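The Night Clerk at Villanueva 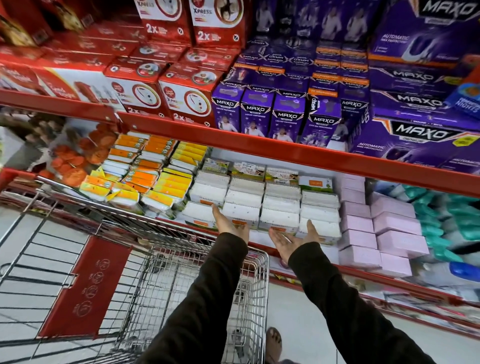 Red shelves, mosquito season.

The year I turned nineteen I went to work at a store in Villanueva, which in those days was a town of 4,000 people and, from June until the first cold rain, a great many more mosquitoes than that. They came up off the river at suppertime. You could hear screen doors closing all along the street, one after another, and then the whole town went quiet and slapped at itself until bedtime.

The store belonged to Fulgencio Collado, a broad, slow-moving man who wore a cardigan in every kind of weather and who believed, quite sincerely, that a person could not sleep in a room where anything was plugged into the wall. He sold the vaporizers all the same — he sold a great many of them — but he would sigh as he rang them up and tell the customer to try a basil plant first. His mother had kept a basil plant on the sill, and his mother had lived to a good age and been bitten, he said, no more than was proper.

I liked him very much. I had come down from Nesidholm, where my aunt had raised me and where the summers were too short for anything to bite you properly, and I didn't know a soul. He rented me the room over the stockroom for 200 a month and never once asked for it on time.

Candela Toledo came in most evenings a little before nine. She taught piano out of her front room at number 609, on the same street, and she had a way of standing in front of a shelf as though it were going to speak first. She would pick up a box of refills and read the back of it, all of it, down to the address of the factory, and put it back, and then go and ask Fulgencio the price of lemons.

"She has a hundred of those refills at home," he told me once, when the door had closed behind her. "She must. What would she be doing with them?"

"Maybe she plays with the windows open," I said.

He thought about this for a long time. He had a dog called Kallo, a yellow animal of no particular shape who slept under the register, and whenever Fulgencio was thinking hard he would reach down and hold on to one of the dog's ears.

It was September before he did anything about it. I was upstairs with my shoes off when I heard him lock the front door, a good half hour early, and I went to the window in time to see him crossing the street in that cardigan with something held against his chest. It was the basil from beside the register. He had put it in a new pot. Kallo walked behind him, stopping at every gatepost, and Fulgencio waited each time, very politely, as if the two of them had been invited somewhere together and must arrive together.

I could hear the piano from where I stood. It was one of her slow pieces, the kind she never gave to her pupils, and it went on for a while after he got to the gate. He didn't knock. He stood in the dusk with the plant in his arms, and the mosquitoes must have been having a wonderful time with him, because I could see him lift first 1 foot and then the other.

Then the music stopped and the porch light came on, and I heard her say, quite clearly, across the width of the street, "Well, come in before they carry you off."

I pulled my curtain. I did look again later, I admit it, when I got up for a glass of water. The pot was on her windowsill and the dog was asleep on the mat, and 2 of the windows were standing wide open to the night.

More stories
The Ferry to Nesidholm
My Aunt's Good Coat
What the Baker Owed
Nosteo, or the Long Way Home
A Piano on the Stairs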